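Summer Room, Laundry Day: A Small Gallery

Welcome to the gallery page of the Bretness house notes. Most of my pages are about the garden and the stairs, but some readers wrote to me and asked how we arrange the bedroom in the hot months. So I made this page. It has only 2 pictures, and the rest is my notes on the bed, the mat, the quilt and the clothes.

I must say first that I am not an expert of interior. I learned housekeeping from my mother-in-law, and I learned English much later, so please forgive the mistakes in both.

The room is small and it faces the afternoon sun. In winter this is very pleasant. In July it is a different matter, and by four o'clock the mattress has taken in so much heat that it gives it back to you all night. For this reason we change the whole bed at the beginning of summer. The thick cover goes up to the top shelf of the closet, in two cotton bags, and the light things come down. It is one morning of work if you have already cleaned the shelf, and a full day if you have not.

The same bed is also our folding table. I know that many families fold on the sofa or on the kitchen table. Our kitchen table has always something on it, and the sofa is too low for my back. The bed has the right height, and if I do not finish, I am forced to finish before sleeping. I find this a good discipline.

I start always with the dark clothes. Black cotton shows every piece of lint, so I do not like to leave it under the towels. I shake each piece two times, I lay it down with the front side to the mat, and I go over it with a damp hand before I fold. For sleeves, I bring them to the middle of the back and then fold the whole in three parts. For trousers, I put one leg on the other and look that the seams meet.

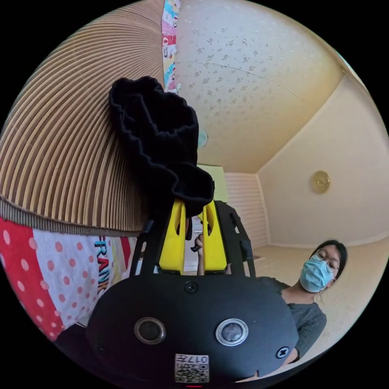
Black laundry beside the brown pleated folds, with the red and white polka dots below.

I like very much to have patterns in a bedroom. When we moved in, everything was beige, also the curtains, and I felt like I was living in an envelope. My husband was afraid that dots and stripes together would make him tired. After one month he did not see them anymore, and now he complains only if I take something away.

My rule for mixing patterns is simple. I choose one color that comes back in each piece, and then I do not worry about the rest. In our room this color is red. A little bit of red is enough, it can be a dot or a border or only a line of stitching. With the dots I have learned also to be careful in the washing. Red cotton can give color for a long time, so I wash it alone in cold water until the water stays clear. One pillowcase of mine became pink in this way and it is pink until today.

Pleated things collect dust in the folds, and I clean them with a soft dry brush, from the top to the bottom, going along the fold and never across. A vacuum cleaner with a small brush is possible too, but keep the power low. I do this work before I bring the clean laundry into the room. If you do it after, you can begin again with the lint.

Now I come to the part that readers asked about most, the mat. We bought the first one from Onden, a small shop near the station at Utau which sells summer bedding and garden chairs. It lasted us many years. When you choose a mat, pass your palm over it in both directions. If it catches the skin in one direction, it will catch also your nightclothes. Look at the edge as well, the binding opens before anything else does, and a mat with an open edge loses its slats quickly.

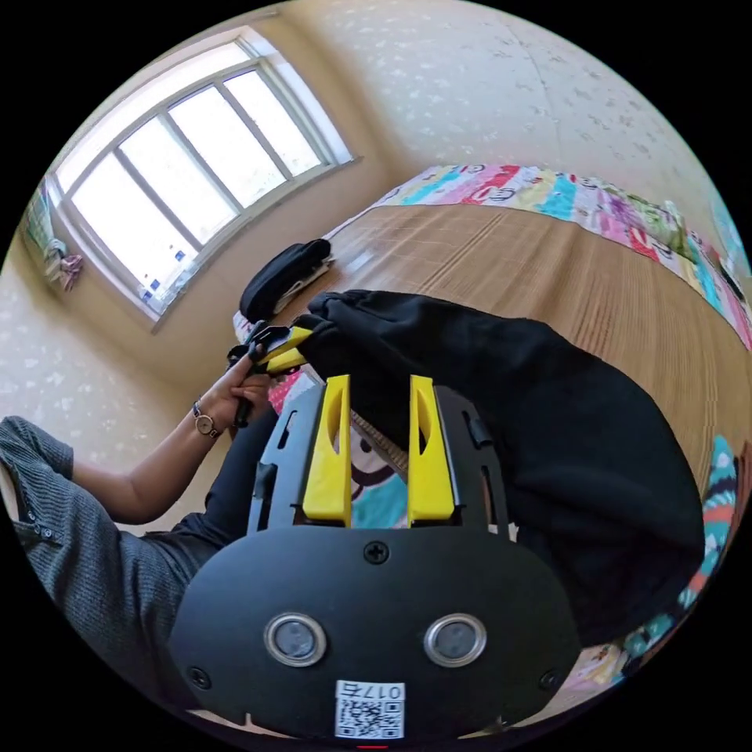 A summer bed must be cool below and still friendly to look at, and these two wishes do not always go together. Natural materials are cool, but a whole bed in pale tan can look a little bit like a waiting room. We let the woven bamboo mat cover the bed, and for the friendly part there is the long patchwork quilt against the wall, with its cartoon faces in pink, teal, yellow and green. Nobody in our house is of the age for cartoons. I like them anyway. The quilt has also a practical use, it keeps the cold of the wall away from the knees toward the morning, and if the night becomes fresh you can pull it over you without getting up.

For the care of the mat I do the following. Every week I wipe it with a cloth that is well squeezed, along the slats, and I leave the window open until it has dried. In the middle of the season I turn it, so the head part goes to the feet. I never fold it. At the end of summer I roll it with the smooth side out, I tie it with two ribbons, not too tight, and it stands behind the closet door until next year. Please do not put it in plastic. I did this once and the smell stayed until August.

Bamboo has one bad quality, it can pull thin fabrics. Jersey and knitted things I do not drag over it. I lift them and put them down again. For very fine pieces I spread a cotton towel first and fold on the towel.

One reader asked where to find patchwork in bright prints. I can recommend the Cirillo market, at the end of the hall where they sell remnants by weight. Go early, and bring your measurements on a paper. I have bought too short pieces two times because I trusted my eyes. Wash every remnant before sewing, as some of them shrink more than others and then the quilt pulls to one side.

I will add to this page when I have changed the bed for autumn. The autumn cover is dark green and needs first a repair at one corner, where the zipper has come loose.

Page updated July 9, 2018 | Bretness house notes | Contact: use the letter form on the first page | All text and pictures belong to the author | Back to top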